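Print this page | E-mail this page

Houses made of straw (no wolf required!)

You know the story. Pig builds straw house, wolf huffs and puffs, end of house. Well, I've slept in a straw house, and I'm here to tell you that pig was just a bad builder.

The one I stayed in is called Fillombridge, and it's up a very muddy lane. From outside it looks like any old cottage — lumpy white walls, blue door, chimney. Inside the walls, though, are 254 bales of straw, stacked up like giant bricks and squashed down tight.

Straw is the dry stalk left over once the grain has been cut off, so most farms have heaps of it in August. It's full of tiny pockets of air, and those keep the warm in during winter and the heat out in summer. I wore a jumper to bed because I didn't believe this. I was boiling!

Doesn't it burn? I asked that too. Loose straw burns very fast, but a packed bale hasn't got much air for a fire to feed on, and then there's a thick coat of plaster on both sides. Doesn't it rot? Only if it gets wet and stays wet. So the builders put the bales up on a stone base and gave the roof a big floppy brim, like a sun hat.

Straw can't do everything. The floors, stairs and window frames are all wood, and much of that came out of an old barn that was being pulled down.
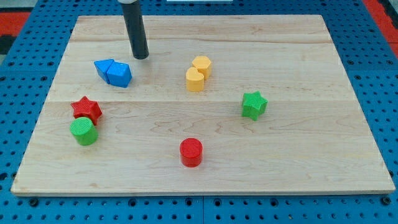
Old wood is lovely stuff to build with, but you have to hunt for nails first. It took 6 people a whole weekend to pull them out, and they filled a bucket!

My favourite bit is the truth window. It's a little glass door in the wall, and when you peep through you can see the straw. Lots of straw houses have one. I must have looked in ours 200 times.

2018-06-24

Print this page | E-mail this page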